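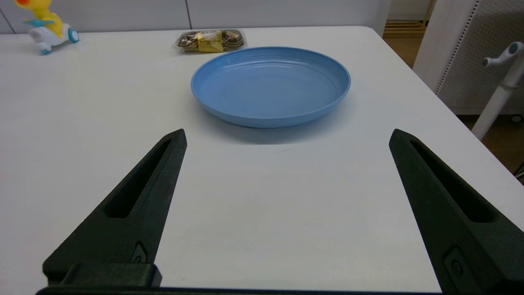

# Draltar Over-the-Door Hoop, Clubhouse Size

Spring training is long, and most of it is spent waiting for a van. The Draltar is a small basketball hoop that hangs on a door, a locker or the back of a tall chair, and it was made for grown adults who are paid to play some other sport entirely.

We sell it to baseball clubs, mostly. Also to one curling rink in Wurville, which has now bought four and won't say what happens to them.

## What you get

- Steel rim with a spring hinge, so it folds down when someone hangs on it and comes back up afterward
- Clear backboard with foam on the rear side
- Two padded door hooks
- White nylon net, plus a spare
- One rubber ball, slightly too bouncy
- Hex key, which you will lose

## Assembly

Slide the hooks into the slots at the top of the board and tighten the bolts by hand before you use the key. Hang the board on the door. Close the door. If it won't close, your door is thicker than ours and you want the wide hooks (see below).

Total time is the length of one pitching change. Relievers take longer.

## The Sárközi rules

Every hoop ships with a printed card of the Sárközi rules, which we adopted after years of customer emails about who had won. Each shooter gets 20 shots from behind the tape, with a second round for anyone tied. A perfect round is 40 points, two per shot, and bank shots count only if called out loud. Coaches may shoot from one step closer. The rule about coaches brings in more mail than the rest of the card put together, and we're leaving it alone.

Air horns, walk-up music and remarks about a shooter's family are not covered by the card. Settle those locally.

## Wukix scorekeeper

The Wukix is our clip-on counter, sold separately. It has a big button for makes, a smaller one for misses, and a beep you can turn off from inside the battery door. It doesn't know who is shooting, and it will credit your bullpen catcher with whatever you tell it to. Takes two AAA batteries, not included, like everybody's.

## Before you ask

**Will it hold a dunk?** From a standing adult of ordinary ambition, yes. Running starts void the warranty. So do trampolines, and we have a separate folder for those letters.

**Can it go outdoors?** Under a dugout roof, sure. The net will go gray.

**Is it regulation?** Regulation what?

**Can we put our logo on the board?** Yes, on orders of 30 or more. Send the artwork flat, in one color. Please don't send a photo of a cap.

## Ordering

The hoop is part no. 1005. Add W for wide hooks or K for the Wukix bundle. Orders placed before noon ship the same afternoon, except in October, when we are watching television.

Returns are accepted with the hooks, both nets and the ball. We'll let the hex key go.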